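Cómo preparar una demostración de pinzas manuales para visitas

Esta guía recoge el orden que seguimos en Tomisitz para las jornadas abiertas. Dura 50 minutos y admite grupos de 3 personas.

1. Cargue las pinzas la víspera y revise los cables.
2. Deje sobre la mesa azul objetos corrientes: una calculadora, un teléfono, flores.
3. Ajuste las correas al visitante antes de darle las pinzas.
4. Pídale que abra y cierre los dedos despacio, sin tocar nada todavía.

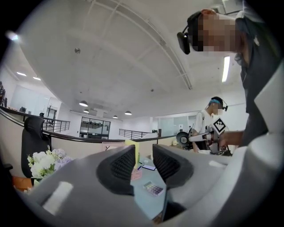

Pinzas manuales junto a la mesa azul. 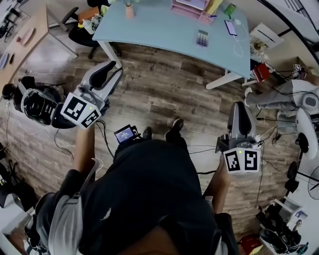

¿Hace falta experiencia previa para participar?

Basta con una explicación breve y un par de intentos de prueba. Agnes Haldane atiende las dudas durante el turno.

5. Proponga una tarea corta, como mover la calculadora de un lado a otro.
6. Al acabar, recoja primero la pinza derecha y después la izquierda.
7. Anote el turno en la hoja de Yi-an Won. En septiembre pasaron más de 248 visitantes.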